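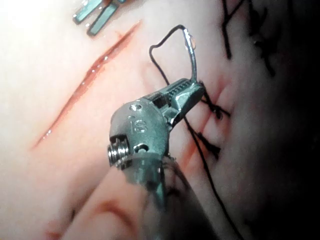 *Needle driver with the needle and black thread, open incision to the left*

**Clandance shared workshop – suturing rig build group**
Minutes, May 2026

**1. Last minutes**
Accepted with one change: the bench controller is on loan from Olten until June, not given.

**2. Wrist and cables**
The wrist was restrung and the cable tension set again. Jaw closing is better at low speed. There is still some play when the wrist rolls past its middle position. The group will log the play before changing any parts. The cable counter read 1,279 cycles at the start of the session and the cables will be replaced at 2,000.

**3. Control software (Karam)**
The new Karam build runs on the bench machine. Two faults are open: the grip command lags after a pause, and the log stops writing if the foot pedal is unplugged. The second one comes first. Agreed to stay on this build until both are closed.

**4. Thread handling**
Long discussion. Loose loops near the jaws are the main cause of snags. Agreed to try shorter lengths of thread and to keep the second instrument closer in. A proposal to change to a thicker thread was put off.

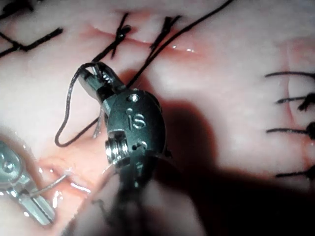
*Jaws holding the suture thread over the practice pad, tied stitches nearby*

**5. Pads and supplies**
Trasura has quoted for a box of 6 pads. Order approved. Old pads go in the marked bin – please do not leave them on the bench overnight.

**6. Money**
Balance is $3,261 before the pad order. No other spending was requested.

**7. Actions**
- Log wrist play over a full session
- Fix the pedal fault in Karam
- Place the Trasura order
- Ask Olten about keeping the controller longer

Next meeting in June, same room.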